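Kerano Workshop Notes
@kerano_notes
July 2026

1/ A long thread on writing rules for simulated robot trials. I work on a small team that checks grasping in simulation before anything goes to the real arm at Clernberg. English is my second language, so please forgive me if a sentence is stiff.

2/ We had rules before, on a shared page. They were mostly wishes. "Use a sensible camera." "Make sure that the contact is good." Two colleagues could read such a sentence and do opposite things, and both were following it.

3/ In November we went through our old runs and tried to repeat them from the notes alone. There were 169 runs. For 40 of them we could not find which version of the scene was used. Those 40 are now marked as not usable. It was a sad afternoon.

4/ So, first rule in the new text: a run has no result until the scene version, the random seed and the gripper settings are saved together in one file. If one is missing, the run is a rehearsal. You may learn from it, but you may not put it in a table.

5/ Second rule: write the pass condition before you press start. Ours says how high the object must be lifted, for how long it must be held, and how much it may turn between the fingers. We used to decide this after watching. You can guess which way the doubtful ones went.

6/ Third rule: friction values need a source. It can be a measurement, a data sheet, or the word "guess". "Guess" is allowed. An empty field is not allowed.

7/ Somebody at Jimstead asked me whether "guess" looks bad in a report. I think it looks much better than a number with two decimals which came from an old tutorial.

8/ Fourth rule is about lights, and this one gave us the longest discussion. Half of the team said light has no effect on physics, so why have a rule? The other half train on the rendered pictures, and for them a hard shadow can hide precisely the place where the finger meets the object.

9/ We agreed on this: physics tests may use any light. Picture tests must include hard shadows in at least one set, and the light positions are saved with the seed. Nobody may remove a shadow only to make the picture nicer for a slide.

10/ Fifth rule: change one thing at a time, and name it in the title of the run. I broke this rule myself in the first week. I changed the finger pads and the closing speed together and then could not say which one had helped.

11/ Sixth rule: failed runs are kept for as long as successful ones. In our Neves store there are 2,581 saved runs and the failures sit in the same folders, with the same names. Before, people deleted them to save space, and then our success rate was very beautiful.

12/ Now the part on reviewing by eye. Numbers come first, but a person must also look at pictures from the run. We had cases where the score said "held" and the object was pushed a little way into the finger. The simulator did not complain at all.
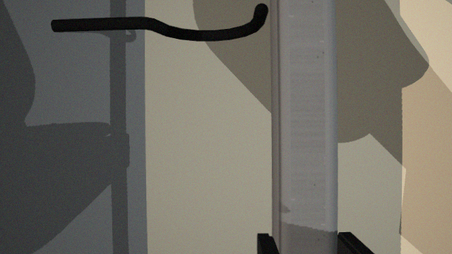

13/ The reviewer looks at the contact on both sides of the object, and from a second viewpoint if one side is hard to judge. One view can make a gap look closed. If there is only one view, the reviewer writes "contact not confirmed" and the run waits.

14/ The reviewer should not be the person who set up the run. In a small team this is annoying, I know. We do it in batches of 3, after lunch, and it takes less time than the coffee.

15/ What we did not put in: a minimum number of trials. We tried, and every number was wrong for somebody's task. At the moment the text says "state how many and why". I am not fully happy with it. If your group has a better wording, please send it to me.

16/ Also missing is a rule for when a simulated result is good enough to move to the real arm. Clernberg has its own safety sheet for this and we follow theirs. I don't want two documents that say nearly the same thing.

17/ The whole text fits on two printed pages. Corrections are welcome, for the rules and for the English. I will post the next version in this thread when the friction section has been read by the Jimstead people.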